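Thursday, December 12, 2019

Since October I am eating my lunch from a tray. It sounds like a hospital, I know, but let me explain how I came to this.

My table at work is also my writing table, and for a long time the plate had to fight with the papers for its place. One day I put soup on 5 pages of notes, and Ghazala Shaikh, who sits opposite me, told me that in her family there was always a tray. Everything for one person goes on it, and when the meal is over, everything leaves the table in one trip. I bought one the same weekend.

My rules are still simple. The tray comes first, before any plate or cup. The fork and the spoon go on it next, side by side. The cup must stand at the right, because I am right-handed and I have already knocked over enough tea. The notebook stays on the wood, outside the tray, and this rule I never break.

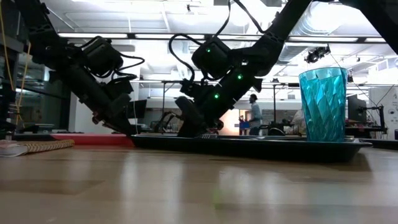
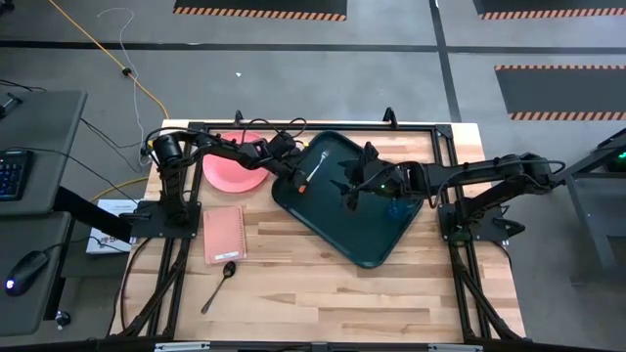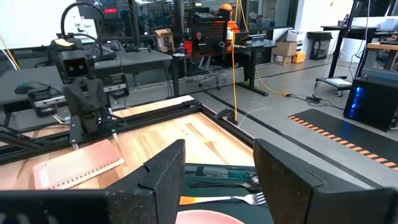
Turquoise cup in the first one, fork on the tray in the second and third.

The plate is my open question. A round plate takes a lot of room on a tray, and if I put it in the middle, the fork has no good place and slides below the rim of the plate. Lorenz Ruchti says I should buy a smaller plate. I would prefer a longer tray, but then it will not fit in the cupboard, which is 2 fingers too narrow already.

About the colors I did not think very much. I like pink for plates and notebooks, so there is a lot of pink. A dark tray is good with it, although you see every crumb and every drop on it. I wipe it with a damp cloth and then once more with a dry one – otherwise it keeps white marks from our water, which is very hard.

A small thing I learned is to choose a tray with a rim. My mother had a flat one, and we carried it like a bowl of goldfish.

If somebody knows a good way to keep a spoon from sliding when you walk, please write it in the comments. I have tried a folded napkin under the handle. It works until the stairs.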